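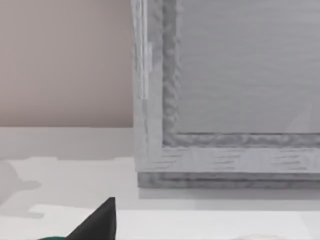 Kitchen, cabinet and countertop, grey on white.

WUTBRIDGE HALL – KITCHEN AND MEETING ROOM SAFETY CHECK
Date of check: 2/2/25
Last check: March, previous year

Thank you to everyone who cleared their things out ahead of time, it made the whole morning so much easier (and I even got a cup of tea out of it!). Comments are under each item, and please do read them, even the ones marked OK.

1. Exits clear and unlocked from inside
OK. The side door still sticks a little at the bottom but it opens with one good push. Please keep the folding chairs off that wall, I moved two of them again.

2. Exit signs lit
OK, both of them.

3. Fire extinguishers in place and in date
NEEDS ACTION. The hallway one is fine and the needle is well in the green. The kitchen one, tag 971, is due for service next month, so I have written to Dorkon to ask for a visit.

4. Smoke alarms tested
OK. All sounded on the first press – my apologies to the piano lesson next door, who took it very well.

5. Hot water temperature
NEEDS ACTION. I got 145 degrees at the kitchen faucet after letting it run, and that is hotter than I like for a place where children wash their hands. The heater dial wants turning down, and then we should test again after a day or so.

6. First aid kit
PARTLY. Plenty of gauze and tape, but only 23 bandages left in the box and the burn gel is past its date. If you use something, just jot it on the card inside the lid, I promise no one will be cross.

7. Cabinet doors, hinges and handles
OK. Nothing loose that I could find. Cleaning products go up high, please.

8. Floors and mats
NEEDS ACTION. The mat from Barkeck by the front door has started curling at one corner. I have taped it for now, but tape is only tape and we really do want a new one before the spring lunches begin.

9. Outside steps and handrail
OK. Rail is solid. A bit of moss on the bottom step, which a stiff brush will see to.

10. Emergency contact sheet
PARTLY. The number for Chan Plumbing is the old one. New sheet to go up by the phone.

Overall: safe to use, four things to chase
Next check: to be set once the extinguisher visit is booked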